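Storage and Handling, Unit 4: Bulk Containers
Handout for Friday's group
Instructor: Perihan Çınar

Read this before class. The worked problem at the end will be gone over together.

1. Terms

A bulk container holds many parts with no fixed order. Bins, crates and tubs all count. A rack or tray holds each part in its own place. Warehouses use both, and most of the cost difference comes from labor at the point where parts are taken out.

Fill level is the share of the container's volume taken up by parts and the gaps between them. Packing rate is the share taken up by the parts alone. Students mix these up every year. On the quiz, write down which one you are using.

2. Choosing a container

Start with the weight of one full load. A steel bin rated for 700 kg should not be planned at 700 kg. In this course we plan at 600 kg and leave the rest as margin. Next check the reach. A deep bin saves floor space, but the last layer of parts takes longer to get out, and people bending over a high wall tire quickly.
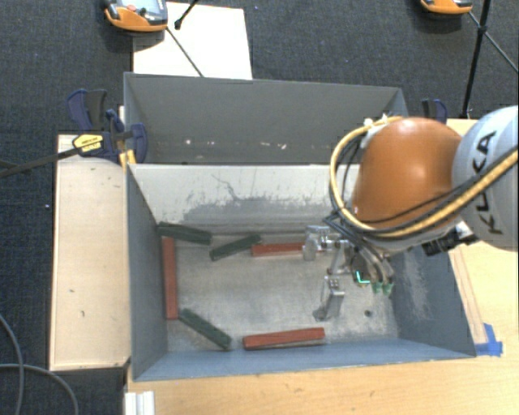 Wall height also affects counting. With low walls a clerk can estimate the contents from the aisle. With high walls the usual method is to weigh the bin, subtract the empty weight and divide by the weight of one part. This works well for castings and badly for mixed loads.

3. Worked problem

The Maldonado warehouse receives 3000 brackets per delivery. Each bracket weighs 0.5 kg. Using the planning limit from section 2, how many bins are needed?

Total weight is 1500 kg. Divided by 600, that gives 2.5, so three bins. Two will be full and the third half full.

For next time: repeat the problem with 33 percent more brackets per delivery. Then read the Nollach case, pages 4 to 9, and bring one question on it.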